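Magenta
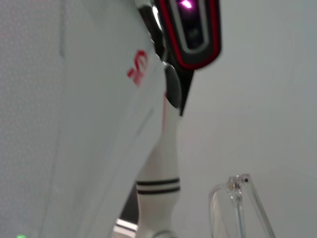

A small magenta light in a black housing edged with red.

Magenta is a purplish red, or a reddish purple, depending on who you ask. I've been keeping these colour entries for the Sela paint club for a good while now and this is the one people write to me about most, usually to say I've mixed it up with fuchsia. (On computer screens the two are the same colour, so there!)

The name

The colour is named after a town in northern Italy, where a battle was fought in the nineteenth century. A new dye had come out at about that time, first sold as fuchsine after the fuchsia flower, and it was renamed to cash in on the victory. I love that a printer's ink in every office in the world carries the name of a battle most of us couldn't place on a map. Busisiwe Buthelezi wrote in to ask if the town itself is painted magenta. I've never been, but I doubt it.

Why it isn't in the rainbow

You won't find magenta in a rainbow. Red sits at one end and violet at the other, and there's no single kind of light in between that looks magenta. We see it when red and blue light reach the eye together with little or no green. Two torches, one with a red filter and one with a blue, will do it on a white wall, and I'd urge you to try it on a dark evening – my nieces wouldn't go to bed.

In printing

Magenta is the M in CMYK, next to cyan, yellow and black. The ink soaks up green light and sends back the red and the blue. Mix it with yellow and you get a red, mix it with cyan and you get a blue. The printing sort is a bit duller than the screen sort, so a poster that glows on your monitor can come back from the shop looking rather tired. Unnur Arnardóttir had 8 posters done at Hendricks for the August show in Grikunville and had to lighten the lot and start again.

In paint

Older magenta paints had a bad name for fading. Quinacridone pigments, which came in during the twentieth century, are much tougher, and they're what I'd look for on the label. I've had three tubes of the Stokano one and still haven't got to the bottom of how strong it is. A pea-sized blob will take over a whole palette. Vusumuzi Makhubela thins his right down and puts it under his skies, and I've been trying to copy him with no luck at all.

In the garden

Plenty of flowers come close, among them rose campion, bougainvillea and some of the hardy geraniums. Garden writers used to be very sniffy about it, and for years it was thought a coarse colour for a border. Grey leaves calm it down, and so does lime green. Zinhle Le Roux grows hers next to orange marigolds and I think it looks marvellous.

See also: Cyan, Fuchsia, Mauve, Purple (with the notes on dye baths)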